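Week 4 handout: Showing the robot what to do

Practical Robotics, Drultotport College
Read before Friday's lab session

1. What this week covers

Last week you moved a single arm by typing joint angles into the control page. You will have noticed how slow that is, even for picking up a block. This week you will show the robot a task yourself and record the movement. Next week the recordings are used for training.

There are two ways of doing this that you need to know.

Showing by hand. The motors are set to a soft mode so that they hold the arm's weight but do not fight you. You take hold of the arm near the wrist and move it through the task. The joint angles are read from the arm as you go.

Showing by remote control. You stay outside the workspace and move a pair of small leader arms. The working arms copy them. The program stores the joint angles of both pairs along with the camera view.

Both give you a list of joint angles over time. They differ in what else gets into the recording. When you show a task by hand, your own hands and sleeves are in the camera view for most of it, and they will not be there when the robot works alone. With remote control the camera sees only the arms and the objects. For this reason all graded recordings in the course are made by remote control. You may use the by-hand method for planning a route, and many groups find it quicker for that.

2. Words used in this handout

Episode: one recording of one attempt, from the start pose to the end pose.

Leader and follower: the leader arm is the one you hold, the follower is the one that does the work.

Start pose: where the arms must be before an episode begins. It is printed on the card at each station.

Reset: putting the objects back out for the next episode.

Lag: the delay between your movement and the follower's.

3. Two arms or one

Most of the tasks in the Janevski set can be done with one arm if the object is stiff. A block stays the same shape when you push it. Paper and cloth do not, and a single gripper tends to drag them over the table or fold them shut. With two grippers, one side can hold while the other works.

The set has a group of café items for this part of the course: carrier bags, cake bags, cups, lids, stirrers and a cup carrier. The bag tasks are the hardest of these. The opening is a different shape each time the bag is put down, and both grippers have to come into a small space without touching each other. Keep one wrist high and bring the other in from the side. If both come down from above they will meet before either reaches the paper.

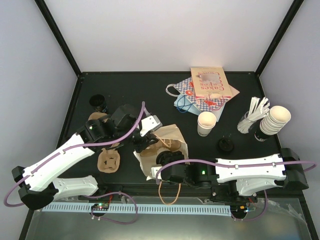 4. Before you record

4.1 Check that both follower arms show a green light at the wrist. If one does not, stop and ask at the desk.

4.2 Look at the cables. Each arm needs enough slack to reach the middle of the table. A cable caught under a link will pull the wrist round as you extend the arm, and you will feel nothing of this at the leader.

4.3 Put the leader arms in the start pose before you switch on copying. The followers move to match the leaders at once, so a bad starting position means a sudden swing.

4.4 Keep hands out of the enclosure while copying is on. To move an object, switch copying off first.

4.5 Make one practice run without recording. Check the lag. If the followers are clearly behind you, restart the Sterow recorder and try again.

5. Recording

5.1 Set out the objects. Change their places a little between episodes. The bag should not always face the same way, and the other items should not always stand in the same order.

5.2 Press the left pedal to start and the right pedal to stop. Wait 2 seconds at the start pose before you move.

5.3 Work at an even speed, slower than you would with your own hands. Do not pause in mid-air to think. A pause is recorded like anything else and the trained arm may stop in the same place.

5.4 Close the gripper fully on paper. A half-closed gripper looks fine on the screen, but the paper slides out when the arm lifts.

5.5 If you miss a grasp, go back and try once more within the same episode. Mark it "retry" on the sheet. If you miss twice, stop and mark it "failed". Do not delete failed episodes – we use them in Week 6.

5.6 Return to the start pose before you stop the recording.

Each group records 12 episodes of its chosen task. The class total should come to 300 by the end of June, and every group trains on the full set as well as on its own part.

6. Common faults

The two wrists knock together. Decide before you start which arm enters first and keep to it in every episode.

The arm shakes near full reach. Move the object nearer to the middle of the table.

The trained arm goes to the right place but closes on air. Usually the object was in the same spot in every recording. See 5.1.

The recording is far too long. Anything over 33 seconds for a café task is normally a sign of pauses. See 5.3.

7. To hand in

One recording sheet per group, with each episode marked "good", "retry" or "failed".

Half a page on your task. Say which arm did what, and why you chose that split. Describe one failed or retried episode and what you would change.

Leave the recordings in the shared Kostden folder under your group number. Do not rename the files – the training script reads the station and the time from the name.

Reading for next week: course notes, the chapter on learning from recorded movement. You can skip the section on walking robots.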